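Rosavska Jute Tote, Natural

Item no. 787
Sold singly or in cartons of 5

The Rosavska tote is a flat shopping bag in plain woven jute, sold without printing. It suits groceries, market stalls, trade show handouts and gift shops that want to add their own label. The weave is coarse and will show small knots and color changes from one bag to the next. Edges are hemmed and stitched.

Unfilled bags ship flat and can be stored that way on a shelf. Fold lines from shipping relax after a few days of use. A light steam from the back will speed this up. Do not press with a dry iron. 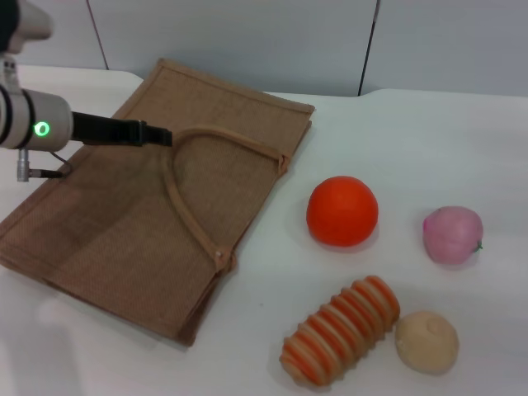
Jute should not go in the washing machine. Brush off dirt once it has dried, then wipe with a damp cloth and hang the bag in the shade. New bags have a mild oily smell from the spinning process, and airing them out for a day or two takes care of it. Some loose fiber is normal in the first weeks.

Screen printing is done at our Latari shop. Bold shapes and thick lettering print best. Fine lines under 1 mm get lost in the weave. Send artwork as a vector file, one color per layer. Questions about artwork go to Bent Brynjólfsdóttir at the print desk.

Stock as of 28 September 2023
Madigan warehouse: 1,561
Osomitz warehouse: 900

Printed orders leave from Madigan only. Plain bags ship from whichever warehouse is closer to you. Unprinted bags may be returned in the original carton. Printed bags may not be returned unless the print is faulty.

Related items
Rosavska Bottle Bag
Rosavska Drawstring Pouch
Cotton Webbing by the Roll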